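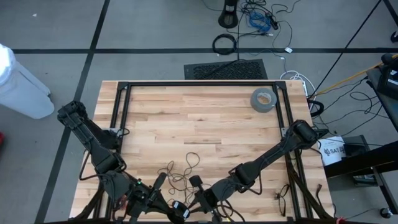
Papers on two-arm manipulation report success rates on a cleared table, and I think the habit has gone on long enough to distort what the numbers mean. The usual protocol lists the task objects, gives their starting region, and says nothing else about the surface. Work surfaces in labs do not stay that way. Between the two arms and the middle of our own table lies a tangle of thin dark cable, with a roll of gray duct tape farther back and a folded pair of glasses toward the right rail. None of those items appears in any object list I have read in a methods section, and each of them can change what a policy does. My argument is that incidental objects should be treated as an experimental variable, recorded and reported, and that a result obtained without them should be labeled as such.

The case that pushed me to this view is the Vurora policy, which our group trained on 809 teleoperated demonstrations of a pick and insert task. The operators followed the normal rule and cleared the surface before each session. The rule was followed well at first and then less well, as rules are. When we went back through the recordings, 27 demonstrations contained at least one object that had no part in the task. We had not logged this. A filter intended to catch bad joint readings had ignored it, correctly, because the joint readings were fine.

In May we ran the trained policy on cleared and uncleared surfaces, with the task objects placed at the same marked positions in both conditions. The policy was worse on the uncleared surface. That is expected and not very interesting. What deserves attention is how it was worse. The failures were mostly not collisions with the extra objects. The arm approached the right part, closed early or late by a small margin, and then continued the insertion with an empty gripper or a badly seated part. The extra object was often nowhere near the path. Something in the image encoder's output had shifted, and the shift reached the timing of the grasp.

A reviewer would reasonably say that this is ordinary distribution shift, that it has been known for many years, and that the remedy is more varied data. I accept the first two statements. The third I accept only in part. Adding variety helps if one knows which variety was added. A dataset in which clutter appears by accident, in 27 episodes out of 809, is neither a clean dataset nor a varied one. It cannot support a claim about robustness, and it weakens a claim about performance under controlled conditions. In our case the accidental objects were also correlated with operator and with session, so even a careful ablation would have confused the object with the person who left it there.

Two remedies are in common use. The first is to crop or mask the image so that the policy sees only the region of the task. The Grosik code base does this by default, and for a fixed task it is cheap and effective. It also removes information the policy needs as soon as the arm has to travel around something. A mask that hides a loop of cable does not move the cable. A finger can hook it just as easily, and now the policy has no means of responding. I would accept masking in a study of grasp timing. I would not accept it in a study that uses the word "deployment."

The second remedy is synthetic clutter, in which rendered objects are pasted into the training images. We tried this with Zadeo, our internal augmentation tool, and it recovered part of the loss. The recovery was uneven. Rigid, compact objects were handled well afterward. Thin flexible ones were not, probably for two reasons: they are hard to render convincingly, and they occlude in small broken pieces that the pasted versions did not reproduce. I have no strong evidence to separate these reasons and would be glad to see someone do it.

What I propose costs little. Before each episode, save one still from the head camera with the arms at their home pose. Tag every object on the surface that is not part of the task, using a short fixed vocabulary: rigid, flexible, transparent, flat. Publish the tags with the episodes. In evaluation, run at least 5 layouts of extra objects, fix them in advance, and report each layout separately alongside the cleared condition. An average over layouts conceals exactly the failure described here, in which one class of object accounts for most of the damage.

The objection I take most seriously is labor. The Msimang cell, where we run long collections, has no spare operator time, and tagging by hand was resented for the first sessions. It became tolerable when we allowed a tag set to carry over until somebody changed the surface. Carryover introduces its own errors, and we found several. A tag set with known errors can still be audited against the stills. An untagged dataset can only be watched again from the beginning.

There is also a quieter objection, that published success rates will fall if this is adopted. They will. A rate measured on a cleared table remains a valid measurement of a cleared table, and a paper can report it under that heading. I would ask only that the second column be printed next to it, including the cells where the policy scored zero.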